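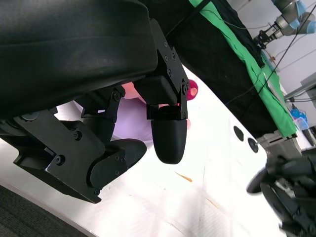 Lukuvby Residents' Forum > Shared Facilities > Surfaces and Furniture

Care of the white tables in the Pornosstead activity room

Posted by M_Athumani, 19th July
Members are asked to note the revised guidance on the care of the activity room tables, which takes effect immediately. The tops are to be wiped with a damp cloth and mild soap at the end of each booking. Coloured items, such as the pink and magenta pieces on the white top, should be lifted when they are moved and should not be dragged. Scouring powders, bleach and the Gaser cream cleaner are no longer permitted. Any mark that remains after wiping should be entered in the room book under the table's number.
Mercy Athumani, Facilities

Reply from tolland_green
Thank you for the notice. May I ask why the Gaser cream has been withdrawn? Our group has used it every week since November and has seen no harm from it. Soap alone does not remove felt pen.

Reply from M_Athumani
The cream leaves a dull patch where it is used repeatedly in one place. Table 3 has such a patch near the window end and it cannot be polished out. For felt pen, please leave a soapy cloth on the mark for a few minutes and then wipe.

Reply from quillfeather
I must respectfully disagree with the account given of table 3. That patch was present when the tables were delivered from Berhe, and I reported it at the time. My entry is in the room book. It would be unfair for hirers to be charged for it.

Reply from M_Athumani
I have consulted the book and found the entry, reference 3405. It refers to a scratch on the underside of the frame and makes no mention of the top. No charge has been proposed to any group.

Reply from quillfeather
I accept the correction as to the entry. I maintain that the top was dull on arrival.

Reply from hallbookings2
Would the office consider table covers? A roll of wipeable cloth was quoted to us at 200 pounds, cut to length.

Reply from tolland_green
I would oppose covers. They slip, small items roll into the folds, and the cloth has to be dried before it can be put away. A plain white top is far easier to work on and one can see at once whether it is clean.

Reply from M_Athumani
The quotation may be sent to the facilities office for consideration. Until a decision is made the tables will remain uncovered and the guidance stands as posted. Cloths and soap are kept in the cupboard beside the sink.

Reply from hallbookings2
Quotation sent this morning. Please confirm receipt.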